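Slow down, we're not in a race (a grumble about grippers and thumbs)

31 December 2022

I've been meaning to write this up since November and I keep putting it off, mostly because it makes me look a bit daft. But the year's nearly done, my thumb has a fingernail on it again, and I've had enough people ask me what happened that I'd sooner just point them all at one page.

So. We were on a job we called Honden, teaching a robot arm to pick up small household bits and put them in trays. The way we do it is that a person does the task first with a hand-held gripper, over and over, and the arm learns from those recordings. The gripper we had then was a Matei, the older version, with the trigger underneath and the springy jaws that close when you squeeze. Lovely thing to hold. Light, well balanced, doesn't make your wrist ache by teatime like the one before it did.

What it also had was a gap behind the trigger, 6 millimetres when open and nothing at all when shut. Your finger was meant to stay in front of it. Mine, at the end of a long afternoon, did not. I'd shifted my hold to reach something at the back of a tray, the jaws stuck half closed (they'd been sticking all week, more on that in a moment) and I gave it a good hard squeeze to free them. It freed them all right! The tip of my thumb was behind the trigger when it went.

I'll spare you the rest. It wasn't a hospital job, but it was a sit-on-the-floor-and-swear job, and I lost the nail.

Now, the bit that really bothers me isn't the gap. Gaps get designed in by mistake all the time and then somebody closes them up, fine. What bothers me is the sticking. I knew it stuck. The person on the next table knew it stuck. We had a fault book, a proper paper one, and when I went back through it afterwards there were 4 entries about stiff jaws on that same unit, two of them in my own handwriting. Every one had "wiped, OK" next to it. Which was true, I suppose, in that we'd wiped it and then it was OK for a while.

I think this happens because we all file these things in the wrong drawer in our heads. If the big arm twitches when it shouldn't, everybody stops. There's a cage, there's a red button, there's a form with boxes on it, and quite right too. But the thing in your hand is "only" a tool for collecting data. It's got no motor in it, so how could it hurt you? So it gets the same respect as a stapler. A sticking jaw goes down as an annoyance that spoils your recordings, and you work round it, and working round it means squeezing harder and holding it funny, and there you are on the floor.

I've argued about this with people I like and respect. One side says it's common sense, keep your fingers out of moving parts, and what do you want, a certificate for holding a plastic grabber? I do see that. I can't stand safety for the sake of paperwork either, and I once sat through a 2 hour talk on ladders in a building with no ladders. But common sense gets tired. By the end of a shift I'd done the same movement so many times that I wasn't looking at my hand at all, I was thinking about what to have with my chips.

The other side says ban the lot and do everything from a joystick. No thank you. I've tried that as well (we had the Telus rig in for a trial) and it was slow, miserable work, and the arm learned to move like it had a stiff neck.

What I'd like is pretty dull. If a hand tool sticks, it comes off the table and stays off until someone has opened it up. When we finally did open mine there was a worn bush in the slide, and swapping it took 15 minutes. That's what the whole business cost to put right, against a week of moaning and one thumbnail. I'd also like proper breaks, ones that don't get eaten up by "just a few more goes", and I'd like the people ordering the kit to have a turn using it for an afternoon before they sign anything.

We've moved over to Zavum for the next lot of recordings, and they do swap tools out without making you feel like a nuisance, so that's something. The fault book's still paper. I've started putting a big cross by anything to do with fingers, and I've been teased for it, and I'm going to carry on. If you've got one of the old Mateis in a cupboard, have a feel of the slide with the trigger half in. Mine had been gritty for days before it went. 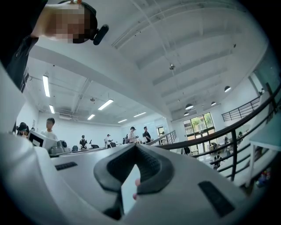
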